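Notes from the Cosside Neighborhood Newsletter
2022-06-15

Well, the swap shelf at Noseck Hall is back, and what a welcome it got! When we put it away in April we had a couple of boxes of paperbacks and a jigsaw puzzle with a question mark over its corner pieces, and now there are 298 books on the list, plus 57 puzzles and a very nice stack of seed catalogs (please do take one, or take three).

For those of you new to Cosside, you don't have to bring something to borrow something. Just pick out what you like, write it in the blue notebook, and keep it for up to 30 days. If you're in the middle of a good long novel and need more time, put a star by your entry and carry on reading.
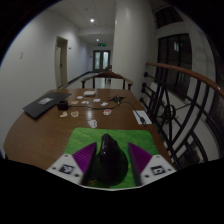

The long table, with the green mat at the near end.

We're still short of large-print mysteries and children's picture books, so if you have any at home that are ready for new readers, we'd love to have them. The Pattinasarany Bakery on Asison Street has kindly said you can leave bags there before 12, which should help those of you who can't manage the hill. Please, no encyclopedias this time!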